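About Meneteck

Meneteck Textile Services sorts, folds and repairs cloth. Hotels, rental halls and theaters send us their used linens and blankets, and we send them back folded and labeled, or we pass them on to a recycler if they are past saving. The company takes its address from the building, an old mill on Puta Street that dates from 1897. We rent the ground floor and half of the floor above it.

Fahad Paracha started the business with two folding tables and a van. Today there are 14 of us. Most of the staff work on the sorting floor, three do repairs, and the rest handle pickups, billing and the phones.

What we handle

Tablecloths, napkins, throws, blankets, stage drapes and costume pieces. We do not take carpets, leather or anything with a heating element in it. Mixed loads are fine. Customers don't need to separate colors or sizes before pickup, but please empty all pockets.

How automation came in

Cloth is hard for machines. A box has the same shape every time you pick it up, and a blanket doesn't. For years the only powered equipment on our floor was a conveyor and a label printer, and every piece was lifted, turned and checked by hand.

In August we began the Mengal project, which is our name for moving part of the sorting work to grippers. The first stage is teaching. Our own sorters pick up, spread and fold cloth with a hand-held gripper, and what they do is recorded so that a robot arm can learn the same motions.

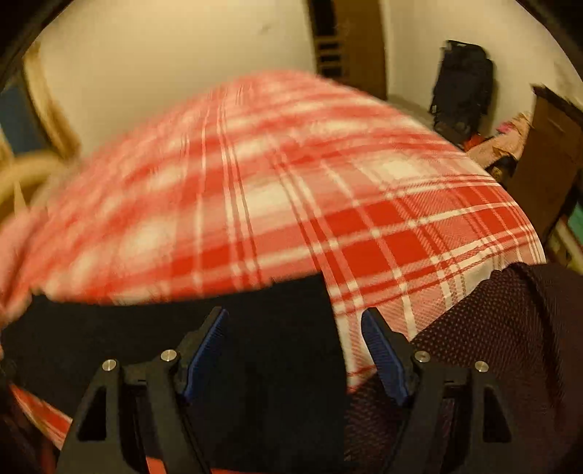 The teaching is done by people who already know the work. Lefteris Stergiou, our floor lead, drew up the list of pieces to start with and decides when a motion is good enough to keep. Patterned and dark fabrics are both on the list, and so are piles where one piece lies over another, as they do in any load that comes off the van. By the end of the first stage we had kept 2581 recorded folds and pickups. The ones we threw out were mostly double grabs.

What it changes for staff

Sorters on the project spend two hours of a shift on teaching and the rest on regular loads. Teaching hours are paid at the repair bench rate, which is higher than the floor rate. Using the gripper is slower than using your hands, and some people find it hard on the wrist, so the sessions are kept short and anyone can swap out.

No job has been cut for the project. When the arm is running, we expect it to take the first pull from the pile, which is the part of the job with the most bending. Checking for stains and tears stays with people, and so does all sewing. Two sorters have asked to train for repairs and have started on the Prurkamus machine, our oldest and slowest stitcher.

Working with us

We take single loads and standing orders. The minimum for a standing order is 100 pieces a week. Pickup days depend on your area, and the office can tell you which route you are on.

Page updated Dec 18, 2019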